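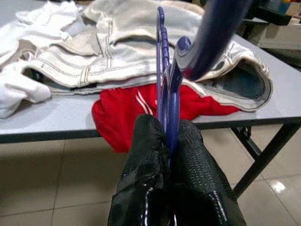
## About Serkell

Serkell sorts, washes and hangs clothing for resale shops. Amnuay Onsri started the company with one rented room and a folding table, and we now have 42 people on staff.

Our first robot arm, from Skeria, came in November. It works at a table and handles clothes hangers, a job that used to fill whole shifts. People on the hanging line told us their shoulders hurt by the end of the day, so we started there.

## What changed for our staff

No one lost a job over it. The 3 people who worked that line full time were trained to run the arm, and they still hang by hand part of each shift. Jeans and heavy coats mostly go to them - the arm is slower with anything thick.

On a good day we hang up to 800 pieces. Checking for stains, missing buttons and worn seams is still done by people, and we have no plans to change that.

Staff can stop the arm at any time and don't need to ask first. Pay for the line went up when the training was added.

## Working with us

We take mixed loads from Estier and Sitthichai, and from smaller shops too. The minimum is 50 pieces. Call the front desk before dropping off, and please empty the pockets.

Page updated September 2024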